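8/18/18

This morning I picked the sour peppers, as my aunt calls them, from the two rows behind the shed. I planted them in April from Taşdemir seeds and for a long time I believed they would stay small. Now there are too many. I paid 800 for the seedlings of the other kind, from the market in Dillinden, and those gave me almost nothing, only leaves.

I washed everything and cut it in long pieces. My fingers burned until evening, although I used oil and then milk. Next time I must remember the gloves, they were in the drawer.

For the brine I followed the old notebook: vinegar, salt, garlic, a little sugar. I am not sure of the sugar. In Nokungate they leave it out, and the peppers stay firm all winter.

Tomorrow I have to decide where the jars will stand, as the kitchen shelf is full of quince from last year. They need a dark and quiet place for two weeks. I must also buy more lids, the wide ones.
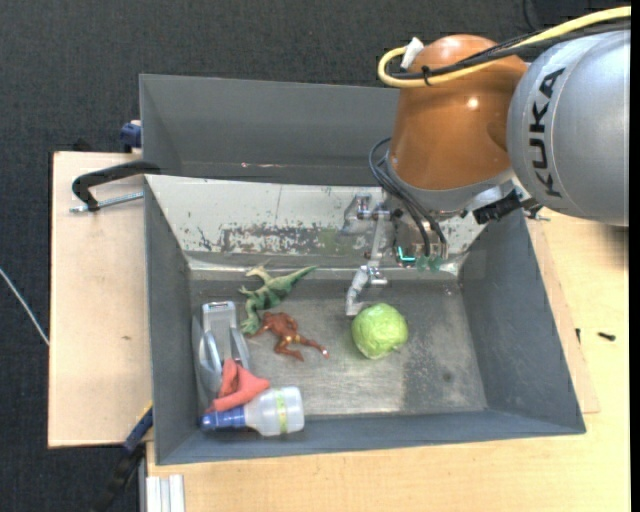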